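4. 手首カメラとグリッパの組み合わせに関する比較

4.1 比較にいたるまで

前章で述べた制御器の調整がひと通り終わった時点で、筆者らは手首カメラの選び方についてはそれほど悩まずに済むものと考えていた。対象物に近いところから指先を見られればよく、あとは解像度と遅延の兼ね合いで決まるだろう、というくらいの気持ちだったのである。ところが、Prumcombe上に用意した室内環境で棚や壁ぎわの作業を動かしはじめてみると、同じ方策、同じ腕、同じ初期姿勢でも、カメラの画角を変えただけで腕の寄り方がずいぶん違って見えることに気がついた。しかもその違い方はグリッパの形によっても変わるようで、カメラだけを取り出して良し悪しを論じるのはどうも具合が悪い。そこで本章では、少し回り道になるが、カメラとグリッパを組にして扱い、それぞれの組について何がやりやすく、何がやりにくかったのかを順に述べていきたい。

なお、本章の比較はすべてシミュレーションの中で行っている。実機での確認は第6章に譲るが、実機では照明や配線の取り回しといった、画角とは関係のない要素がどうしても入り込んでくる。まずはそうしたものを脇に置いて、見え方の違いだけをゆっくり眺めてみたいというのが、この章を独立させた理由である。

4.2 比較した構成

グリッパは二種類を用いた。一つはSitarora型と呼んでいるもので、先へいくほど細くなる楔形の指が左右から向かい合う。もう一つはBronham型で、指の幅が根元から先端までほとんど変わらず、内側に平らな当て面をもつ。どちらも開閉は平行で、開き幅の上限をそろえ、把持力の上限も同じ値に設定した。質量と重心の位置は完全には一致しないものの、Whitelaw制御器の重力補償に渡すパラメータをグリッパごとに同定し直しているので、腕の静止姿勢に目立った差は出ていない。

カメラも二種類である。狭画角のものは通常の透視投影で、指先から対象物にかけての領域を画面いっぱいに写す。広画角のものは魚眼投影で、有効な像は円形の領域に限られ、その外側の四隅は黒のまま残る。どちらも手首の同じ位置に、同じ向きで取り付けた。取り付け位置をそろえることには、じつは最後まで迷いがあった。狭画角のカメラにはもう少し後ろに引いた位置のほうが向いているし、魚眼のほうは逆に、いくらか前に出してグリッパの写り込みを減らしたい。それぞれに都合のよい位置を選んで比べるのも一つの考え方であり、予備実験の段階ではHulmeがその方向でかなり細かな調整を試みている。ただ、そうすると得られた差が画角によるものか位置によるものか分からなくなってしまうので、今回は共通の位置で通すことにした。読者がご自分の装置で同じ比較をされる場合には、位置の最適化をあとから加えることをお勧めしたい。

画像は方策に渡す前に同じ大きさに縮小している。魚眼画像の歪みを補正してから渡す案も検討したが、周辺部を平面に引き伸ばすと画素がひどくまばらになり、せっかくの視野の広さが生かされない。補正なしの円形像をそのまま入力とし、黒い四隅も切り取らずに残した。四隅に計算を費やすのはもったいないようにも思えるけれども、切り詰めると像の上下左右が欠けてしまい、あとで述べるように、その欠ける部分こそが案外役に立つのである。

4.3 作業と試行の進め方

環境は、間取りと内装の異なる11の部屋からなる。壁の材質、照明の位置、開口部の有無などがそれぞれに違っていて、なかにはかなり狭い部屋もある。作業は、壁ぎわに寄って目標面に指先を正対させる接近動作、棚の縁に沿って手首を横に送る動作、開いた指を対象物の両側に差し入れる動作を中心に組んだ。最後の動作では実際に把持するところまで進めるが、最初の動作では何も持たず、指を開いたまま止まるだけである。地味な動作ばかりで、動画にして見せてもあまり面白いものではない。それでも、失敗の原因を一つずつ追いかけようとすると、このくらい単純なもののほうが助かるというのが、これまでの経験から得た実感である。

試行の総数は、四通りの組み合わせを通して200回を超える。部屋と作業の割り当ては組み合わせごとに同じ並びとし、乱数の種もそろえた。方策は組み合わせごとに学習し直しているが、教示に使う軌道は共通のものを再生して画像だけを描き直しているため、教示者の癖の違いが入り込む余地はない。軌道の収集はCorreiaが中心となって行い、収集に要した期間は14日であった。このなかには、開始姿勢の定義に誤りが見つかって最初から取り直した分も含まれている。

評価にあたっては、作業の成否だけを記録しても違いの中身が見えてこないので、失敗した試行については全編を再生し、どの時点から動作がおかしくなったのかを二人で別々に書き留め、あとで突き合わせた。意見が分かれたものはもう一度いっしょに見直し、それでも決まらないものは「不明」のまま残している。無理に分類を決めてしまうよりも、分からないものがあると書いておくほうが、続く研究のためにはよいと考えたからである。

4.4 狭画角カメラでの様子

狭画角カメラの長所は、指先のまわりが大きく写ることに尽きる。対象物の両側に指を差し入れる作業では、指と対象物のすきまが画面上で十分な幅をもつため、最後の詰めの動きがなめらかで、見ていて安心感があった。とくにBronham型との組み合わせでは、当て面の縁が画面の中にまっすぐな線として現れ、方策もそれを頼りにしているように思われる。手首がわずかに傾いたまま近づいた場合にも、止まる前に傾きを直すような動きがしばしば見られた。

一方で、目標面から離れたところで始めると、動き出しに迷いが出やすい。一様な壁に向いて開始した試行では、画面のほとんどが同じ色で占められ、腕がどちらへも進まずに小さく揺れ続けることがあった。人が遠隔操作をしていても、同じ画像だけを渡されたら困ってしまうだろうと思う。また、横に送る動作では、棚の端が画面に入ってくるまで減速が始まらず、行き過ぎてから戻る、という往復がたびたび生じた。戻れば作業としては成功になるので成功率の上ではあまり目立たないのだが、実機で同じことが起きれば周囲のものに触れるおそれがあり、見過ごしてよいものではない。

Sitarora型と狭画角の組み合わせには、もう一つ別の難しさがあった。指が斜めに画面へ入ってくるので、指を開いた状態では先端が画面の縁に近づき、開き幅によっては見えなくなる。先端が見えないあいだの方策の動きは目に見えて慎重になり、時間切れで終わる試行が増えた。先端の位置は関節値から計算できるはずで、実際に関節値も入力に含めているのだが、学習された方策は画像のほうにかなりの重みを置いているらしい。この点は第5章の入力遮蔽の実験で改めて取り上げる。

4.5 魚眼カメラでの様子

魚眼カメラに替えると、動き出しの迷いはほとんど消えた。開始姿勢がどこを向いていても、壁と天井の境や開口部など、何かしら手がかりになるものが像のどこかに入っているためであろう。横に送る動作での減速も早めに始まり、行き過ぎて戻る往復は明らかに減っている。筆者らは当初、像の周辺部は歪みがあまりに強く、方策の役には立たないのではないかと心配していた。ところが、周辺部を段階的に覆って同じ試行を繰り返してみたところ、覆う範囲が広がるにつれて動き出しの迷いが戻ってきた。人の目には読み取りにくい像でも、手首の向きを知るための情報としては十分に使われているようである。

もちろん、よいことばかりではない。広く写る分だけ、目標そのものは小さくなる。加えて、グリッパの本体が像の下側に大きく写り込む。図4はSitarora型の指を開いたまま目標面に寄せたときの魚眼像で、左右の指が下から立ち上がり、そのあいだにすきまが残っている。正面の灰色のパネルは縁が外へ膨らんで見え、右の指の先端がパネル上の黒い枠の右下に重なっている。 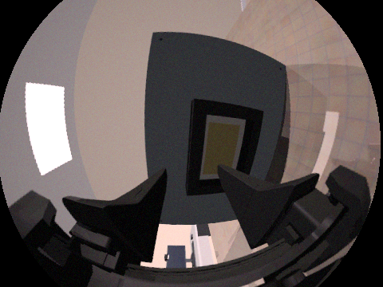
この種の重なりは、像の上だけで起きているのか、指が目標の縁に実際に近づいているのかを、一枚の画像から見分けるのが難しい。方策にとっても事情は同じらしく、正対の作業では、指が目標と重なりはじめたところで手首をわずかにひねって重なりを解こうとする動きが、Sitarora型でもBronham型でも観察された。ひねりそのものは小さく、そのあとで元に戻ることが多い。ただ、戻りきらないうちに停止の判定が下りると、正対の誤差として残ってしまう。狭画角のカメラではこの動きはほとんど見られなかったので、魚眼像に固有の癖と考えてよいと思う。

グリッパによる差についても述べておきたい。Bronham型の指は先端まで幅があるため、魚眼像では目標を隠す面積が大きくなりがちである。近づくほど隠れる部分が増え、最後の詰めでは目標の左右が指の陰に入る場面が少なくなかった。Sitarora型は先へいくほど細いので、先端どうしのあいだに目標の輪郭が残りやすく、その分だけ止まる位置が安定する。狭画角では扱いにくかった斜めの指が、魚眼では逆に利点になるわけで、カメラとグリッパを組にして比べたことの意味は、この一点だけでも十分にあったと感じている。

4.6 組み合わせごとの得失と、残った疑問

以上を並べてみると、指を対象物の両側に差し入れる作業ではBronham型と狭画角の組が扱いやすく、離れたところから寄っていく作業や横に送る作業ではSitarora型と魚眼の組が扱いやすい、という見方におおむね落ち着く。残る二つの組も使えないわけではない。Bronham型と魚眼の組は、動き出しの確かさという点ではSitarora型の場合と変わらず、目標が指の幅よりも十分に大きければ隠れの問題もあまり表に出てこない。Sitarora型と狭画角の組についても、指を少し閉じた姿勢で近づき、直前で開くように教示の軌道を作り直せば、先端が画面から外れる時間を短くできる見込みがある。これは今回の共通軌道の枠組みからは外れるので、試みとしては行っていない。

失敗の分類で「不明」のまま残したものは5件あり、いずれも魚眼カメラの試行であった。再生してみると、腕は目標に向かって順調に進んでいるように見えるのに、途中で急に速度を落とし、そのまま時間切れになっている。Hulmeは、像の周辺にある明るい面の見え方が変わったことに方策が引きずられたのではないかと考えており、Correiaはむしろ、制御器の速度制限が特異姿勢の近くで働いたのではないかと見ている。照明を固定した条件で同じ試行をやり直せばある程度は切り分けられるはずだが、固定の仕方によっては環境そのものの難しさが変わってしまうため、どのようにそろえるのがよいか、まだ考えがまとまっていない。

もう一つ気がかりなのは、描画の均一さである。Prumcombeの室内は光が平らに回る設定になっていて、指やグリッパ本体の暗い部分にも強い影や映り込みがほとんど出ない。実際のレンズでは、周辺の光量が落ちたり、明るい光源のまわりに光がにじんだりする。魚眼レンズではその影響がとりわけ大きいと予想されるので、周辺部の情報が役に立つという4.5節の観察を、そのまま実機に当てはめるのは早すぎるかもしれない。第6章では、この点を確かめるために、周辺の減光を模した画像で学習した方策と、本章の方策とを同じ腕の上で動かしている。

最後に、計算の負荷について触れておく。魚眼像と狭画角像は縮小後の大きさが同じであり、推論にかかる時間に差は認められなかった。描画の時間は魚眼のほうが長いが、これは学習用の画像を作るときに限った話で、制御の周期には影響しない。Whitelaw制御器の側から見れば、カメラを取り替えても届く指令の間隔は変わらず、追従誤差の分布にも違いは見られなかった。したがって、本章で述べた動作の差は、方策が画像から何を読み取ったかの差として扱ってよいと判断し、次章ではその読み取りの中身を、入力の一部を覆う実験によってもう少し細かく調べていく。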